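Grirurine Sample Packs: Your Questions

I get a lot of the same emails about these packs, so I've finally put the answers in one place. If yours isn't covered, write to me. I do read everything, just slowly in November, when I'm out recording!

What's in the big pack?
2539 one-shots, all drums and percussion, plus 30 loops I made while testing them. The loops are a bit silly and I nearly left them out, but Frøydis Myklebust (she plays most of the hand percussion) talked me into keeping them.

What format are the files?
24-bit WAV, mono for kicks and snares, stereo for nearly everything else. I don't do MP3 versions. They add a little gap at the start and it drives me up the wall when I'm programming hi-hats.

Why are some of the snares so quiet?
Because they were played quietly. I don't normalize the soft hits, so if you load them into velocity layers they should sit right under the loud ones. If you're using one on its own, just turn it up.

Do I need a particular sampler?
Nope. I build my own kits in whatever is open that day, and anything that reads WAV will do. Drag them straight onto an audio track if you like, I do that half the time.

Can I use the sounds in a track I'm selling?
Yes, and you don't have to credit me (though I love it when people send links). What you can't do is put the raw sounds in another sample pack, even with a filter slapped on top.

My download stopped partway. Help?
The full zip is big, so try the split version on the same page. It's four smaller zips, and you can unpack them all into one folder. If the link says it has expired, send me your order number and I'll reset it.

What's the Awasthi folder?
Metal sounds. Bowls, pipes, a gate, one very long bell that Birger Sandberg let me hit in his barn. There are 474 files in there and the names are a mess, sorry. I'm renaming them for the next update, which is free if you already own the pack.
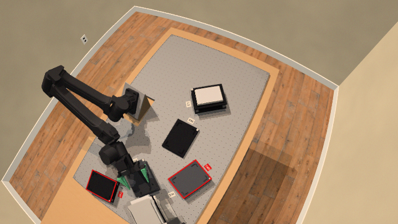
Page last changed: November, version 3

Will there be a pack of melodic sounds?
I'm working on one called Vavero, mostly plucked strings and an old reed organ. I want every note sampled at three volumes and I'm only through the low octaves, so please don't hold your breath.

Can I get a refund?
If the files are broken and I can't fix it, of course. If you just don't like the cowbells, no, but the free demo folder has six of them, so have a listen first.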